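Section 4: First session with the Duton hand-held gripper

Before you start, build and test the gripper as set out in Section 3. The Renarness firmware must be loaded and both yellow fingers must close evenly along their length.

4.1 Preparing the work surface

1. Use a bed or low table that you can reach from a standing position. A woven mat laid over the bed gives a firm surface for cloth.
2. Put the items to be handled within arm's reach.
3. Check the screws on the black frame. Tighten any that turn by hand.
4. Wipe both lenses with a dry cloth.

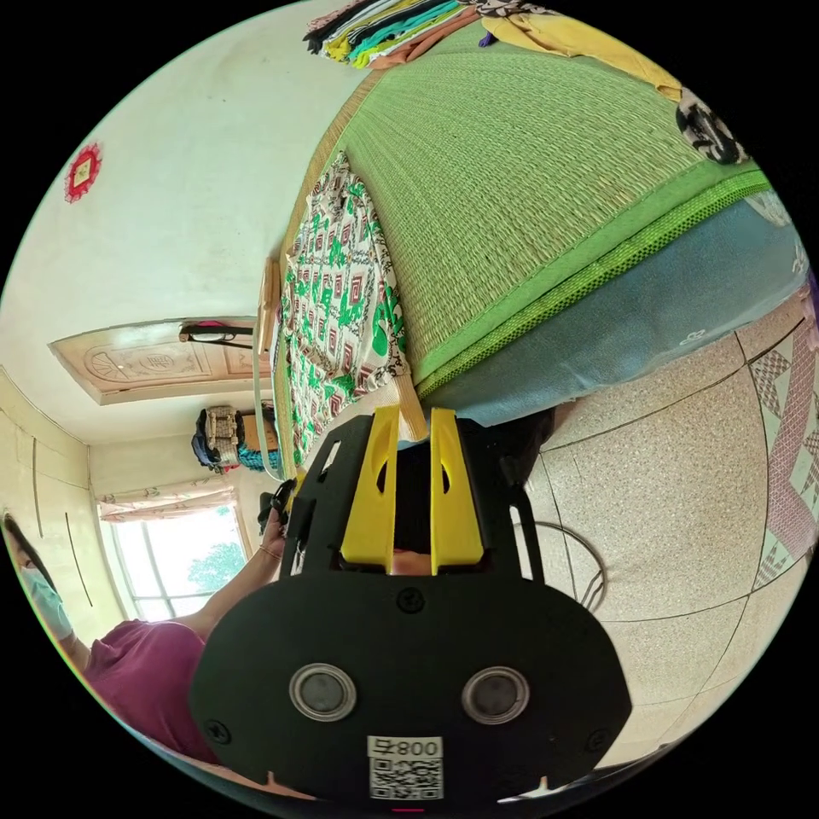
5. Switch on the gripper and wait 60 seconds before moving it.
6. Open and close the fingers 4 times, then leave them open.

Caution: keep loose sleeves, straps and cords away from the fingers while they are closing.

Note: if you are using 2 grippers, start the Pirley logger once both are on. Starting it earlier will record only one of them.

4.2 Picking up a garment

1. Lay the garment flat on the mat.
2. Bring the fingertips down to an edge or corner. Avoid buttons and zips.
3. Close the fingers slowly until the cloth is held. A small fold standing up above the tips is normal.

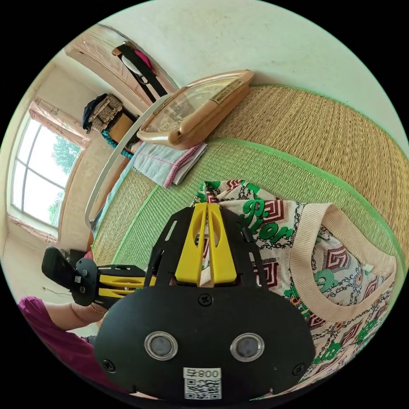
4. Lift straight up for the first few centimetres, then move across.
5. Set the garment down before opening the fingers.

If the cloth slips, lower the closing speed to 2000 in the Sisodia settings file and repeat from step 2.

Caution: do not pull sideways on a held garment. This bends the finger mounts, and they are slow to reprint.

Switch off at the gripper first, then at the logger.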